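How to Register a Youth Player Transfer Between Clubs

Moving a player under 18 from one club to another in the Hermont League takes a few forms and some patience. The steps are the same for boys' and girls' teams.

Before you start

Check that the player has no unpaid fees at the old club. Any balance will block the transfer, even if it is only a few dollars. You will also need the player's registration number and a copy of a birth certificate or passport.

Step 1. Ask for the release

Write to the registrar of the current club. At Bonthorpe that is Hiwot Gebremichael. The club has 3 working days to answer. If it objects, it has to say why in writing.

Step 2. Fill in Form 71

A parent or guardian signs page one and the new club signs page two. Use the player's full legal name, spelled the way it is on the birth certificate. Nicknames are the most common cause of a returned form.

Step 3. Pay the fee

The transfer fee is $40. Clubs usually pay it, but ask first. Put the registration number on the payment.

Step 4. Send the paperwork

Hand everything in at the league office by noon on Wednesday if you want the player cleared for the weekend. Forms that come in later go into the next week's batch. Keep a copy of each page.

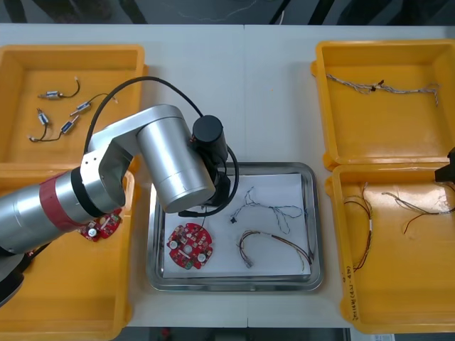
Step 5. Wait for clearance

The new club gets an email when the player is cleared. Until then the player may train but may not play in league or cup games. Fielding an uncleared player forfeits the match.

Questions about a blocked transfer go to Vaughn Thibodeaux at the league office, extension 349.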